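Pre-Send Checklist for the Kesero Monthly Newsletter
Reviewed by Xuelian Yao, February 20, 2019

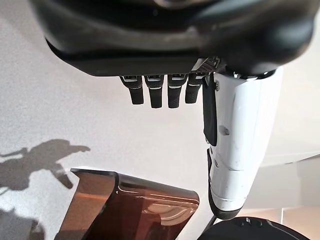
Great subject line this month, and the preview text finally backs it up! The main picture passes too. Black fingers hanging in a row, each with that thin silver-white band at the base, look sharp on a phone, and the dark shell leaves plenty of contrast for a white headline. Please keep the headline off the little grille, where the small letters get lost.

1. Sender name and reply address: OK. Replies go to Xiaoqing Shao.

2. Unsubscribe link: OK. Tested in both templates, one click each.

3. Mailing list: FIX. The Hilleneck sign-ups (roughly 3,000) still include people who opted out in August. Take them out before anything else happens.

4. Links: FIX. I clicked all 11. The Marras case study goes to the old page, the rest are good.

5. Test group: OK. First 1,000 names get version B. I love version B, by the way, so much friendlier.

6. Tracking tags: OK, and so tidy! Notudar reports will be a pleasure to read this time.

7. Postal address in footer: FIX. Suite number missing.

8. Plain text version: not checked, waiting on Xiaoqing.

Send is on hold until 3, 4 and 7 are signed off. Really nice work on the copy, everyone.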